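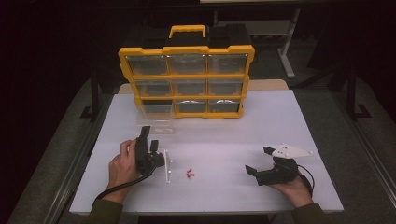 Yellow and black drawer organizer, three rows of clear drawers, bottom left one pulled out.

I have owned a lot of small parts storage in my life. Baby food jars, a fishing tackle box, one of those rolling carts that never rolled, and a muffin tin I borrowed from the kitchen and was not allowed to give back. What finally stuck was a little cabinet with clear drawers and a handle on top, and I've gotten so many emails about it since the workshop tour that I figured I'd put all my drawer tips in one place.

First, the size. Mine has 9 drawers, and I think that's plenty for most houses. I used to dream of the giant wall units with a tiny drawer for every size of screw (I still slow down when I pass them in the store!), but then I'd have to remember where every size of screw lives, and I know myself. With nine I can hold the whole layout in my head.

Clear fronts, always. I had solid ones once with beautiful labels, and I lied on every label within a month. You run out of hooks, you drop some picture wire in there "for now," and the label still says hooks. With a clear front you at least get a hint of what's in there before you pull it open. If the plastic gets cloudy, wash the drawers in warm water with dish soap and a soft cloth. Skip the scratchy side of the sponge. I ruined a set that way and they looked like shower doors.

Now, what goes where. Heavy stuff on the bottom! Nails, wood screws, the big washers, the bag of bolts left over from the crib. If you load the top row with the heavy things, the cabinet gets tippy when you carry it, and mine gets carried a lot. Top row is for light things: felt pads, picture hangers, rubber bands, those little clear bumpers for cabinet doors. The middle row gets whatever I reach for most, and in my house that's drywall anchors and batteries for the smoke alarms. Batteries stay in their package, by the way. Loose ones rolling around with screws is asking for trouble.

Pull the drawer all the way out when you're hunting for something. I used to poke around with one finger while the drawer hung halfway, and I can't tell you how many times I dumped it down the front of my jeans. Set it flat on the table, find your screw, put it back. If what you need is at the very bottom, tip the whole drawer onto a cookie sheet. The lip keeps everything from running off, and you can pour it back from the corner.

Don't fill them past three quarters. I bought a box of 1000 brad nails from Lustik because the price was silly, and I tried to get the whole box into one drawer. It jammed against the frame and I had to work it loose with a butter knife. Most of that box now sits in a coffee can on the shelf, and I top off the drawer when it gets low.

For dividers I cut strips from cereal boxes. Cut the strip a hair longer than the drawer is wide so it holds itself in place, no glue. They last a good while and you can move them whenever you change your mind. I did try the Tomico plastic dividers and they're fine if they fit your drawers. They didn't fit mine.

If you're carrying the thing by its handle, check first that every drawer is pushed in, and keep it upright. For a longer trip, like when I haul it to my sister's in the car, I run a strip of painter's tape down each column of drawers. It peels off clean and has saved me more than once.

Last thing, pick one drawer to be the mystery drawer. Every stray knob, plastic peg and odd little bracket goes in there. Mine gets cleaned out every October when I do the smoke alarms. If I still can't say what a piece belongs to, out it goes, except Allen wrenches. I keep all the Allen wrenches. I have no defense.

Comments

Catalina Valdebenito
The cookie sheet! I've been using a dinner plate and chasing screws under the stove for years. I have beads in mine instead of hardware but same problem.

banditetti
Can you wash the drawers in the dishwasher? Asking before my husband does it.

Reply from the author
I wouldn't! One of mine came out bowed and never slid right again. Sink only.

garage_gran
I tape one of whatever is inside to the front of each drawer. Works better than labels for me, my handwriting is awful.

MichielsM
10 Allen wrenches in my mystery drawer and not one of them the size I needed yesterday.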